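Gulamia Science Bus Rolls Into Drurken With 81 New Hands-On Kits

FOR IMMEDIATE RELEASE

Hi everybody, Morena Ruggiero here. I run school programs for the Gulamia Science Bus, and I get to write this one myself because I begged (and because I'm the one who's been packing boxes until nine at night). Starting in September we're bringing our brand-new weather and water program to the elementary schools in Drurken, and I'm so excited I can hardly type!
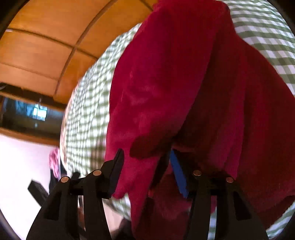
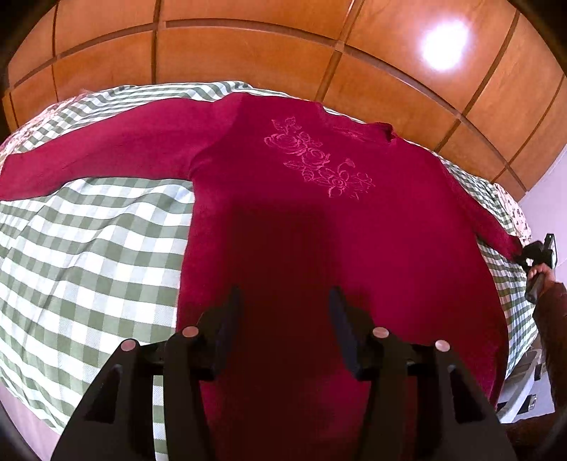
We'll be at each school for 3 days. Kids come through in groups of up to 24, fourth grade in the mornings and fifth grade after lunch, and every pair of students gets a kit to work with at their own table. They'll build a rain gauge, measure how fast water moves through sand, gravel and plain old backyard dirt, and then try to design a little town that doesn't flood when we tip the watering can over it. I've tested that last one on my nephews — bring a towel.

The kits were put together with Beltico, the supply company over on the east side of town, and they've been wonderful to work with. They donated all 81 of them, plus spare tubing, which anybody who has ever handed tubing to a ten-year-old will appreciate. The Gkikas Family Fund is paying for gas and for our two part-time instructors, so there's no charge to the schools at all.

Last spring we took our simple machines program out to the county schools and saw 422 students. At the end we asked them what they wanted next, and 172 of them wrote down something to do with storms, floods or tornadoes. So storms it is! (A good number also wrote "sharks." I hear you, and I'm working on it.)

We're holding a family evening at the Drurken library in August, from 6 p.m. to 8 p.m., with the bus parked out front and four of the activities set up inside. It's free, and little brothers and sisters are very welcome. Teachers who come by can pick up the lesson guide early and grab a spot on the fall schedule. There are still a few openings in late October.

Schools that want a visit can call the Gulamia office and ask for Morena, or leave a note at the library desk. I check them every afternoon.

Shares: 37
3 Comments

dlw_mom: My daughter did the pulleys last year and rigged one up to her bunk bed. Signing up for the library night!

Coach Pete: Any chance of this coming to the middle school? My sixth graders would love the flood town.

Tanya R.: I vote sharks.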